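软垫面及杯具收纳区域巡检表（附批注）

适用范围：客房休息区、起居区软垫家具及其表面放置物
检查周期：每周一次，Friday 下午换班前完成
表单编制：Vavari 物业技术组
复核：Masaru Kawaguchi
填写说明：合格填“是”，不合格填“否”，不适用填“—”。凡填“否”的项目须在批注栏写明位置和处理意见，口头交接无效。

一、软垫及覆盖物

1.1 软垫放置平稳，四角无悬空。　是
1.2 覆盖毯铺展后无明显隆起，边缘未拖至地面。　是
批注：拖地长度以触地为准，不以目测接近为准。上一周期有两处填写“接近触地”，复核时退回。
1.3 覆盖毯无破口、无脱线、无烧灼痕迹。　是
1.4 覆盖毯清洗标签可辨认，清洗条件与洗衣房登记一致。　否
批注：标签字迹已淡，洗衣房按 Krajčí 供应清单补登，编号 287。标签更换前按低温程序处理，不得烘干。
1.5 软垫拉链闭合，拉头收入暗袋。　是
1.6 软垫内芯回弹正常，按压后无硬块。　是
批注：按压点取中央一点、四角各一点。内芯结块者整件更换，不做局部填补。

二、软垫表面放置物

2.1 软垫表面无盛有液体的敞口容器。　—
2.2 空杯未以杯口朝外的倾斜状态留置。　否
2.3 无玻璃、陶瓷等易碎器皿。　—
2.4 无剪刀、针、笔等尖锐物。　是
2.5 无充电中的设备。　是
批注：2.1 项本次填“—”，原因是巡检时先登记位置，杯内情况由清洁岗取走杯具后另行登记，登记前按“可能有残液”处理。2.3 项同理，杯具材质未核实之前不作判定。

软垫为弹性面，杯底得不到稳定支撑，同一只杯子在桌面上可以直立，在软垫上受到轻微牵动即可倾倒。杯身越高、杯底相对杯口越窄，倾倒所需的力越小。大容量饮料杯多属此类，检查时应优先处理。
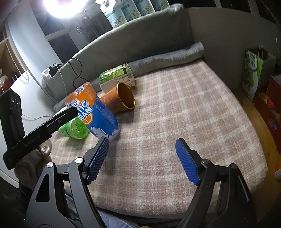

图1　2.2 项不合格：格纹毯面上的大号橙蓝色杯倾斜放置，后侧另有一只棕橙色杯侧倒。

处理意见：两只杯子均移出软垫区，大号杯送清洗间，棕橙色杯核对归属后入柜。大号杯印有北极熊图案和“ARCTIC OCEAN”字样（部分字母被遮挡），登记时按图案填写即可，无须抄录全部文字。毯面在移杯后以白色吸水纸按压检查，有印迹的在本表背面画出位置。

三、杯具状态（移出后检查）

3.1 杯口无缺损、无毛刺。　
3.2 杯身无裂纹，接缝处无渗漏。
3.3 印刷层无起皮、无剥落。
3.4 杯底平整，置于水平台面不摇晃。
3.5 杯内无残液、无异味、无霉点。
3.6 一次性杯未重复使用。
批注：第三部分由清洗间填写，巡检岗不得代填。3.2 项渗漏试验方法：注入常温清水至杯身容量的 80%，置于干燥白纸上静置 20 分钟，纸面出现水印即为不合格。试验不得使用热水。3.3 项的起皮以指腹轻擦判断，不得用指甲刮。印刷层脱落的杯子不再发放饮用，转作非食品用途的须在杯底作永久标记。

四、周边通道及照明

4.1 软垫区周边通道净宽符合楼层图要求。　是
4.2 通道地面无水渍、无卷边地垫。　是
4.3 电源线沿墙固定，未穿越通行面。　是
4.4 照明可清楚分辨毯面污渍。　否
批注：靠内侧灯具亮度不足，格纹面料本身会掩盖浅色污渍，仅凭顶灯检查容易漏项。报修单已提交 Vulier 维保。修复前检查毯面须加用手持灯，灯光与毯面成小角度，从两个方向各照一遍。
4.5 应急照明指示正常。　是

五、收纳设施

5.1 杯架层板固定牢靠，无松动螺钉。　是
5.2 杯架单层承重标识清晰。　是
5.3 大号杯置于最下层，杯口朝上，不得叠放。　否
批注：最下层现存放清洁剂两瓶，占用杯位，且清洁剂与饮用器具同层违反存放规定。清洁剂当日移入 Clurketti 储物柜，柜门上锁。
5.4 沥水盘无积水，排水孔通畅。　是
5.5 柜内温湿度记录连续。　是

六、不合格项汇总及整改时限

1.4　更换清洗标签。下一周期前完成，责任岗：洗衣房。
2.2　清理毯面杯具，检查污渍。当班完成，责任岗：巡检。
4.4　更换灯具。按报修单时限，责任岗：维保。
5.3　腾出最下层杯位。当日完成，责任岗：清洁。

整改完成后由责任岗签字，复核人到场确认。同一项目连续两个周期不合格的，转为专项检查，不再使用本表。

七、复核意见（Masaru Kawaguchi）

1. 2.2 项与 3.5 项应分开判定。杯子倾斜属于放置问题，杯内有残液属于清洁问题，合并填写会造成责任岗不清。
2. 毯面污渍处理费用按清洗间现行标准计，单件超过 2000 元的须先报批，不得先洗后报。
3. 建议在软垫区旁增设一张硬面小边几，台面高度与软垫持平，四周带挡边。选型未定之前，可用现有托盘替代，托盘应放在固定台面上，不得直接放在软垫上。
4. 11 月起饮品发放量增加，2.1、2.2 两项改为每班检查，其余项目周期不变。

附：本表背面为毯面示意图，标注污渍时以靠墙一侧为上方。涂改处须签名，铅笔填写无效。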